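Lotent 3 チェーンルブ(スクーター・小型バイク用)

こんにちは、店長です。今日は、うちの店でいちばん減りの早い商品の話をさせてください。Lotentのチェーンルブ、内容量300mlのスプレー缶です。

正直に書くと、仕入れる前はあまり期待していませんでした。チェーン用の油なんてどれも似たようなものでしょ、と思っていたんです。それが通勤用の古い125に使ってみたら、走り出しのシャラシャラいう音がずいぶん静かになって、その週のうちに追加で注文しました(我ながら単純!)。

粘りは中くらいです。吹いた直後はさらっとしていてコマの奥まで入っていき、しばらく置くとねっとりしてきます。ホイールへの飛び散りはゼロとは言いませんが、吹いたあと一晩置いて、余分をウエスで拭いておけばほとんど気になりません。私は晩ごはんの前に吹いて、翌朝そのまま乗っています。 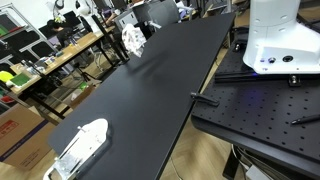 シールチェーンにも使えますか?

Oリング、Xリングのどちらのシールチェーンにもお使いいただけます。汚れがひどいときは、先にシール対応のクリーナーで落としてから吹いてくださいね。

常連のKamala Kulkarniさんは、Indvilleの坂の上から毎日スクーターで下りてくる方で、1月の融雪剤だらけの道でもチェーンが錆びなかったと喜んでくれました。ただ、雨の中を走った日は早めに吹き直しているそうです。私もそれがいいと思います。

ベルト駆動のスクーターには使わないでください。駆動ベルトに油がつくと滑ります。ご自分の車種がどちらかわからないときは、車名と年式を書いてメールをくだされば調べてお返事します。

ノズルは細いストロー付き。なくしやすいので、私は輪ゴムで缶に留めています。替えのストローだけの販売はありません、ごめんなさい。

内容量:300ml
色:薄い琥珀色
対応:シールチェーン、ノンシールチェーン
まとめ買い:6本入りの箱もあります
保管:直射日光を避け、40度以上になる場所に置かないこと

一緒に買う方が多いのは、Gokanceのチェーンブラシと、Benešの厚手ウエス(70枚入り)です。ブラシは毛が硬めなので、シールのまわりはやさしくどうぞ。

次回入荷分のご予約も受け付けています。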